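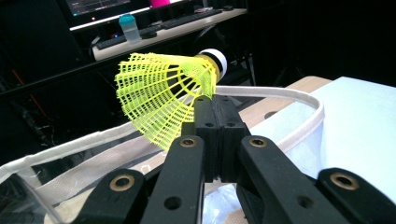

Shuttlecock held by the skirt in the finger pads of a hand-held gripper.

Progress report to Grultel: draft handling rules for hand-held grippers
14/11/2019

Work on the Drilik rules went ahead as planned this period. The draft now has nine rules, four of them new. The new ones cover grip on soft parts, cable routing along the forearm, where an idle gripper may be set down, and how a trial is marked as void.

The rule on soft parts took the most time. Thin mesh changes shape under the pads, so the draft asks the operator to grip at the stiffest point within reach and to record any visible bending. We had first asked for a force limit. The hand-held units have no force readout, and we dropped it.

Two sites, Cho and Gruslow, have read the draft. Cho accepted it with small changes in wording. Gruslow wants the void rule made shorter.
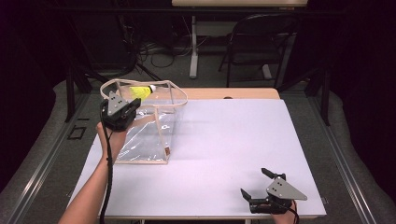 Nikola Vukadinović wrote back that the rules should also say who may stop a trial, and that leaving it to the operator alone is too weak. We agree and will add a line on this.

Spending is at roughly half of the budget. Still open are the inspection form for worn pads and the final text of the void rule. Both are due in March. Comments on the draft go to Nikola Zawadzka.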